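From: Sarla Dwivedi
To: neighbors list
Date: Feb 4, 2020
Subject: Re: old desktops

Stelios wrote:
> Does anyone still want used computers?
> I have 2 in the closet.

Hello Stelios, and hello all! Yes please – we gave away almost 50 in January,

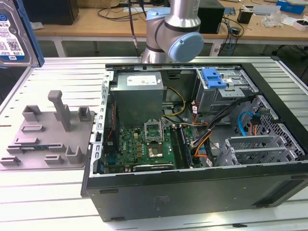

and the waiting list keeps growing, bless them. Before you drop yours off:

1. Copy your photos somewhere safe.
2. Tape the power cord to the case.

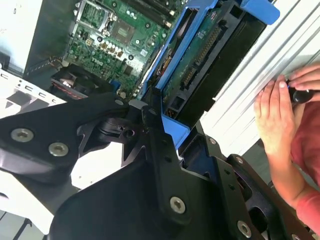
3. Ring Angeliki first, as she has the key.

Monitors are welcome too, 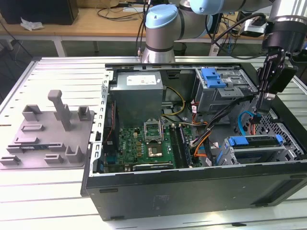

and so are keyboards, even the crumby ones.

Warmly,
Sarla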